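Progress Report to the Sandoval Fund
Gradham Toy Library, second period, ending January
Prepared by Cúc Lục, coordinator

Summary

The toy library is open, lending, and very slightly under budget, a sentence I have waited two years to type. We now have 127 member families against the 100 we promised you. The waiting list for the big train set is its own small society, with elders.

Lending

Loans run for four weeks. Most things come back on time, and most come back whole. We had planned for late fees and then dropped them in October, after working out that collecting them cost more than the fees brought in. Returns did not get any worse. I would like to claim this as policy insight, but mostly we got tired of making change.

Puzzles remain the weak spot. A puzzle with one piece missing is still a puzzle, legally speaking, but families feel strongly otherwise. Each box is now weighed going out and coming back, on a kitchen scale that used to be mine.

Premises

The move to the Workorgate building went ahead in November, six weeks behind schedule. The delay was over a door. The landlord believed we had one, we believed we were getting one, and the builder believed it was somebody else's door. It is in now, and it opens in the direction opposite to the one on the drawing. The stroller parking has been moved to suit.

Heating is included in the rent, as agreed. The amount of heating was not specified, and I am in talks.

Catalog

Sotodetti's lending software replaced the card file in December. It crashed twice in the first week and has behaved since. Every item is being entered with its age range and number of parts, and the small sets are taking longest. Toy blocks in mixed shapes, stars and cubes and so on, get searched for by color far more than by shape, so color is now its own field.
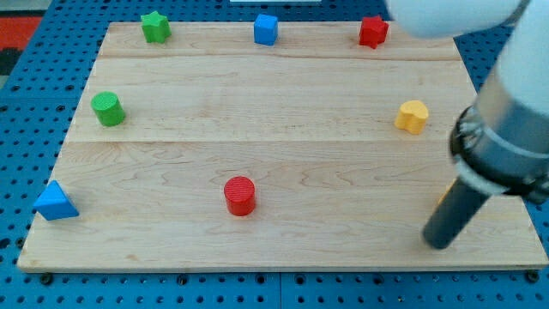
Budget

Spending on shelving came in low and spending on batteries came in high. We ask to move the difference from one line to the other. Receipts are attached, including the long one.

Next period

Saturday hours on trial from March, 6 new starter kits for babies under one, and a second copy of the train set if the price comes down. The door stays as it is.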